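### 5. Equipment budget

We planned the purchase around hand-held grippers used in pairs at a wooden table. The pads are budgeted as spare parts — 14 for the first year. 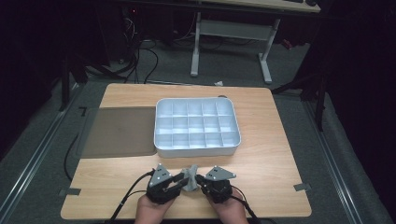
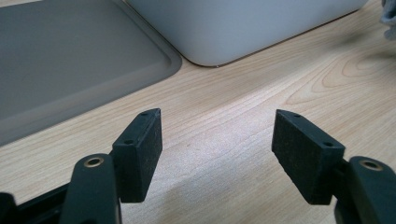 **Figure 5.** Tabletop work with paired black grippers.

Amna Qureshi replied to the draft that spare cables should have a line of their own, and that 14 pads would not last past August. We added the cable line and left the pad count unchanged until the Lornow quote is renewed.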